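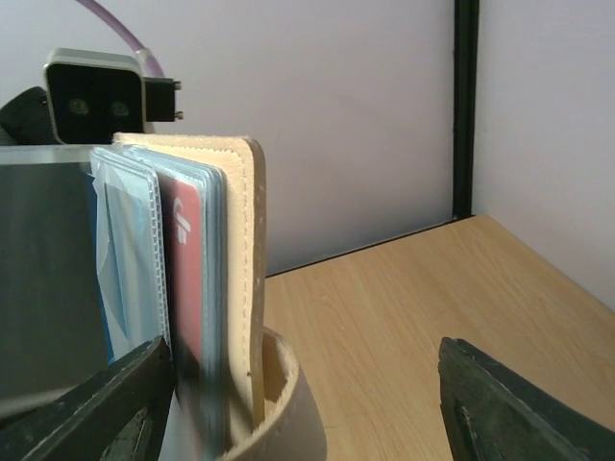

My grandmother's rye rolls took me most of September to get right. She never wrote the recipe down, and my uncle Oskari Väisänen only remembered that the dough sat overnight and that she used buttermilk. Everything else I worked out by baking them every weekend and eating a lot of bad ones.

The first batch was too dense. I used all rye flour, and the rolls came out flat and hard enough that we cut them up for croutons. The second batch had too much molasses and tasted like gingerbread. By the third I had switched to half rye and half bread flour, and those we ate.

What I do now is mix 300 grams of dark rye flour with the same amount of bread flour, two teaspoons of salt, a teaspoon of crushed caraway and half a teaspoon of instant yeast. Then I stir in two cups of buttermilk and a tablespoon of molasses. The dough will be sticky and look more like thick porridge than bread dough. Leave it alone. I added flour the first few times and regretted it.

Cover the bowl and put it in the fridge for 12 hours. I start mine after supper and shape them before breakfast. Wet your hands, pull off pieces a little bigger than an egg, and set them on a lined baking sheet. They don't need to be pretty. Let them sit on the counter for an hour and a half, dust the tops with rye flour, and bake at 425 until they are dark on the bottom. In my oven that takes 22 minutes. My oven runs cool, so check yours earlier.

The flour matters more than I expected. The supermarket here in Skarkport carries one rye flour and it is quite fine. I get the coarse one from Tikkanen, the little grocery by the ferry landing, where a bag costs 4 dollars and lasts me two bakes. They are closed on Tuesday, which I forget every other week. Eero Halonen at work swears by a stone-ground flour he orders online. I tried a cup of his and the rolls spread more, but the flavor was good.

We eat them split and toasted with butter and cucumber, or with pea soup. They keep three days in a paper bag. After that I slice them thin and dry them in a low oven.

I froze half of the last batch and they thawed fine, a bit crumbly at the edges. Next I want to try a spoonful of leftover mashed potato in the dough. Oskari now thinks there may have been potato in it, and he may be right, as she put it in nearly everything else.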